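Shop notebook, Lorkero returns building, upper floor
September 2023
Entry by Korkor Mahama. Comments in brackets are Esi's, added when she read it over.

Continuing from the last entry. Items open at that point: tote scanner dropping reads, bench 2 procedure not written down, new shift pattern for the sorters not agreed.

1. Tote scanner

Cleaned the window and reseated the connector. Reads came back. Ran 60 totes through the infeed and got 7 no-reads, all of them on totes with the old Govstead label still under ours. The scanner picks up a corner of the old code and gives up. Peeling labels was supposed to happen at goods-in, and goods-in believes it stopped being their job in May when the conveyor went live. I checked the handover sheet. It says "labels: as before," which doesn't settle it. Asked for a line to be added naming the station. Until then whoever loads the infeed peels.

[EA: it should be goods-in. They have the scraper and the bin. The loader has one hand on the tote.]

Noted for Lamptey, who own the conveyor controls: the retry count is set at the factory value. Raising it would slow the line but save walking over to clear the fault. Have not changed it.

2. What the sorters do now

Sat with the sorters for most of the morning to get the task list straight, as the one on the wall dates from before the conveyor. Under the old arrangement one person took a tote from the rack, opened it, identified the item, graded it, keyed the grade and carried the tote to the outbound shelf. The conveyor has taken both carries and the scanner has taken most of the keying. Opening, identifying and grading are left.

On paper that is less work. In practice the carries were when people stood up straight and looked at something farther off than the bench. Grading is now continuous. Two of the sorters reported sore necks, one reported nothing but has moved her stool twice. The tote stop is set too low for anyone tall and cannot be adjusted without moving the photo eye.

Rotation trial: 40 minutes grading, then a swap to infeed or exceptions. The sorters wanted 30. The shift lead wanted no fixed figure. We started at 40 with the agreement that it gets looked at again after two weeks. My own preference is 30, mostly on account of the exceptions bench, where the difficult items pile up and where a fresh pair of eyes grades more consistently.

Grading disagreement is worth logging. When one person carried a tote through the whole process they remembered it, and if the outbound check bounced it they knew why. Now a bounced item comes back to whoever is at exceptions, with a grade on the screen and no reason attached. Esi has asked for a free text field. Huria (the stock software) has one, hidden in our view. Request sent.

[EA: the field existed the whole time. We could have had it in May.]

3. Pay grade question

Not a workshop matter but it comes up at the bench, so recording it. Sorters are on the handling grade. What remains of the job is judgment and the handling is mostly gone. They have asked whether the grade follows. I passed it upward in writing and kept a copy in the folder. No reply so far.

4. Bench 2, hand-held gripper

Procedure as currently done, to be written up properly:

Two people. One holds the gripper, the other sets out and resets the items and handles the marker cube. Gloves on for the gripper hand. Headset if the other bench is running.

Keep the cube square to the gripper when presenting it, and do not put fingers across the printed face. Move at normal working speed. Several people slow down when they first hold the gripper and have to be told to stop doing that.

Soft items are the ones worth spending time on. Boxes are easy to close on and easy to release. Anything that folds will hang on the ribs inside the jaw opening and come away late, so open fully and pause before withdrawing. 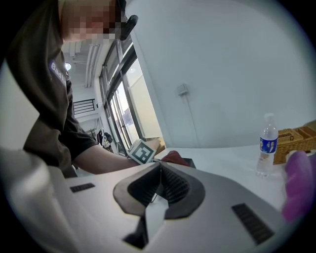
The sorters have been taking turns at this bench, which was Esi's idea and a good one. They know how a returned item behaves when it is picked up by the wrong part, and they do the small corrections without thinking. My own attempts look stiff by comparison. Against that, every hour here is an hour off the line and the line target has not been reduced to match. Raised with the shift lead. He will take bench hours out of the target starting with the next plan, not the current one.

The gripper body is wide at the front. With a smaller hand the wrist ends up bent back, and it gets tiring well before the session is over. Options are a strap or shorter sessions. I would try the strap first. Wipe down the housing after use and keep lint out of the grilles.

Questions the sorters asked, which I could not fully answer:

Whether the bench is meant to replace grading. As I understand the plan, the picking out of the tote goes first and grading stays with people. I said that, and said also that I had not seen it in writing.

Whether their names go with the sessions. They should not. Session sheets carry a number only. One older sheet had initials on it and I have redone it.

Whether they can say no to a turn. Yes, and this needs to be in the procedure, near the top.

[EA: agreed on all three. Put the second one in the procedure too.]

5. Open

Label peeling, named station. Waiting on goods-in.
Tote stop height. Need the photo eye bracket drawing before cutting anything.
Free text field in Huria. Requested.
Strap for gripper. Korkor to make one from the webbing in the second drawer.
Bench 2 procedure, first draft. Korkor.
Rotation interval, review after two weeks. Esi to collect comments from the sorters directly, without the shift lead in the room.
Old task list to come down off the wall once the new one is signed.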